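Stop Sending Me the Newsletter

By Minttu Suominen
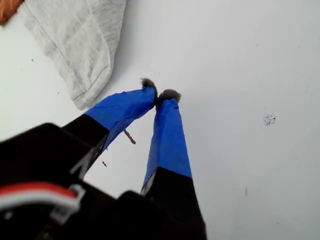

Photo: Jhosep Chávez

Signed up for a 10% off code in January. One pair of socks from Makori, that was the whole relationship. By spring I had 60 emails from them. Sixty! For socks.

I work in marketing so I know how this happens. Somebody looks at a dashboard, sees that the Tuesday send made money, adds another send. Then another. Revenue goes up a bit, everybody claps. The people quietly hitting "mark as spam" don't show up on that slide.

Did this myself at Bestuto. We had 1,322 subscribers, tiny list, and we wrote to them 3 times a week becuase a webinar told us to. Half of it was filler. "Just checking in." Checking in on what? Prasanna Sivakumar, my boss then, finally cut us to 2 a month and made me write something worth opening. Hated it. Harder work. Replies started coming in though, real ones, from people with questions about their orders.

And don't get me started on the fake "Re:" in the subject line. Or the unsubscribe link in pale gray, size nothing. If you have to hide the door you already know people want to leave.

So, a modest ask. Put the frequency on the sign up form. Let people pick monthly. If there's no news, skip it, the list will survive. I'd buy from Makori again, the socks are good. But I had to block them, so they can't tell me when theres a sale.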